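Speaker notes – "What my starter taught me about patience"
Edstead Bakers' Evening, May

Get water first. Check the clicker works before the room fills up.

Opening. Say hello, thank Jailson Lopes for the invite and for lending me his best banneton (promise to give it back, he'll be in the second row). Ask who has killed a starter. Wait for the hands. Put my own up.

I've been baking for 19 years and for the first nine of them I made bad bread. Bricks, mostly. My family ate it with soup, which covers a lot. I had a recipe card that said to leave the dough for four hours, so I left it for four hours, in January, in a kitchen where you could see your breath. Pause for the laugh. If there isn't one, carry on.

Slide 2, Aparecida. I met Aparecida Vasconcelos when I was staying in Skarkholm and renting the flat above her bakery. She let me come down at half past three in the morning as long as I swept up. She never once looked at a timer. She'd put her hand flat on the dough and say "no", and we'd all go and have coffee. Do the hand thing here, people like it.

Slide 3, temperature. Don't rush this one, it's the useful bit. The same dough can be ready by lunch in August and still sulking at teatime in February. Keep a cheap thermometer in the flour bin. Write down the kitchen temperature on the same line as the time, every bake, even the boring ones. My notebook has 33 pages of this and I look things up in it all the time!

Slide 4, adding things. Seeds, herbs, cheese, olives. Soak your seeds or they'll pinch water from the dough. Chopped herbs go in at the second fold – any earlier and they get mashed and the whole loaf tastes like a lawn. Tell the rosemary story if I'm running ahead. Skip it if the Quintana lot are in, they've heard it twice.

Slide 5, cooling and cutting. I know. It smells wonderful and you want it now. Leave it on the rack. A big rye wants a whole night, wrapped in a tea towel. When you do slice it, use a long bread knife and let the teeth do the work, no leaning. I nearly always cut the first slice too thick and give it to whoever is nearest.

Questions. Someone will ask about tap water. (Ours is fine, leave it in a jug overnight if you can smell chlorine.) Someone will ask which flour. I use Sivlow strong white with a handful of wholemeal, but try what your local shop has before you order anything online.

Last slide stays up while people come and get their pots of starter. Remind them to loosen the lids before they put them in the car.

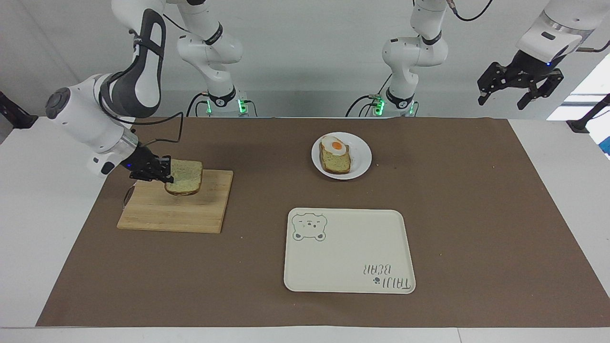 Closing slide: a slice with green flecks, over the board.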